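November 1, 2021

**Bettencourt Credit Union retires its last magnetic-stripe card readers**

Bettencourt Credit Union has finished replacing the card readers on all 40 of its cash machines, ending a project that was supposed to wrap up in March and that members had begun to mention mostly as a punchline.

The new readers, supplied by Stikar, take the card in sideways, which makes it much harder to fit a skimmer over the slot. They also refuse to fall back to the magnetic stripe when a chip can't be read. Members with worn-out chips have already discovered this, some of them at the front of a long line.

Card fraud at the credit union's machines had been a steady irritation. Staff found skimming devices on nine machines in the year before the work began, one of them stuck on directly beneath a sticker warning about skimming devices.

"We did consider a bigger sticker," said Abundio Magaña, who runs the cash machine network. "The readers tested better."

The delay came down to software. Clendis, which handles the transaction switching, needed two attempts to get the new readers talking to its fraud alerts. The first version flagged about 70 percent of withdrawals as suspicious, including several made by Magaña himself while he was testing it. The second is said to be calmer.
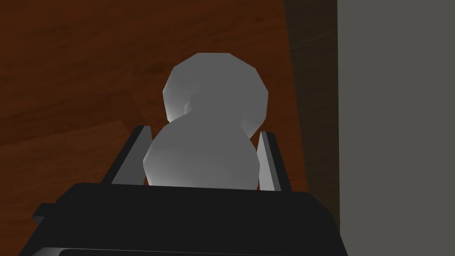
*Snowman-like figure held in a black gripper. Computer rendering.*

Members who still carry a stripe-only card can swap it for a chip card at any branch, free of charge. The old cards will keep working at the teller window until March — a date the credit union describes as firm, as it did the last one.

Anyone who sees a loose or odd-looking part on a machine is asked to leave it alone, keep their card in their pocket and tell a teller. Pulling on it to check is discouraged. Two of the new readers have already been repaired for that reason.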